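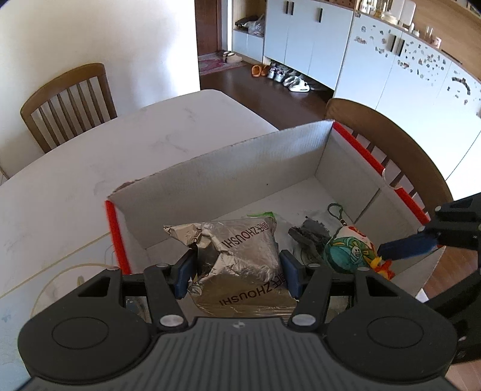 Step 4. Filling the box

I always start a Tomoten swap box with the flat things, then fit the soft ones round them. Pick an open box with the flaps off so you can see the bottom. A crumpled foil bag like my silver one with ZHOUSHI printed on it can go in as it is, with a dark grey plush dinosaur or lizard and a round stuffed keychain keeping it company – toys make lovely padding!

1. Press the bag gently, never flat.
2. Tuck any cord loops inside.
3. Weigh the lot. My limit is 2000 g, box included.

Note: I leave 10 mm free at the top for the packing slip.

Caution: no glass in this size, please.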